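Ticket: Corner shelf tray, pivot at inner corner binds
Location: Riltum, second-floor workroom
Opened by: Marloes Cuypers
Assigned to: Gerrit Michiels
Status: Open, waiting for part

Reported problem
The quarter-circle metal tray from the Planow corner unit no longer swings through its full 90 degrees. It stops well short of the wall side and has to be pushed by hand. Marloes reports a scraping noise at the inner corner. The unit holds 2 trays. The other one moves normally.

Log, 16 Jul 2026

GM: Cleared the tray and took it off the upright. Weight on the tray makes no difference; the hub binds empty as well. Moved the tray to the bench to work on the pivot with the slots accessible from both sides.

GM: Checked the base for warping with a straightedge laid across the slots in two directions. Flat. Outer rim is not rubbing on anything. 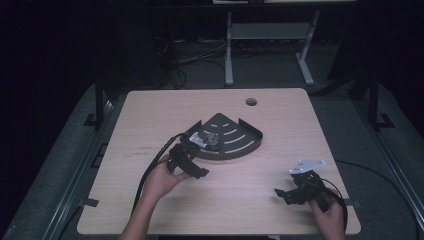 GM: Turned the hub by hand with the tray off the unit. Same stiff spot, same position every turn. This rules out the upright and the wall bracket. Backed off the bracket screws a half turn each and tried again. Slightly better, still catches.

GN: Had the same fault on a tray at Illitz in November. There the bracket had been tightened with the hub off center. Loosen fully, seat the hub, then tighten the screws alternately. Do not use spray oil, it collects dust and the noise comes back.

GM: Done as described. Tray now turns, but there is play at the outer rim, 8 mm measured up and down. Out of tolerance for a loaded shelf. Bearing is probably worn.

GM: Requested replacement hub from Hermans, quantity 2 so that both trays match. Old screws kept in a bag taped to the underside of the unit.

Open items
Fit new hub and recheck play at the rim.
Confirm tray clears the wall side before loading.
Marloes to keep the lower position empty until the ticket is closed.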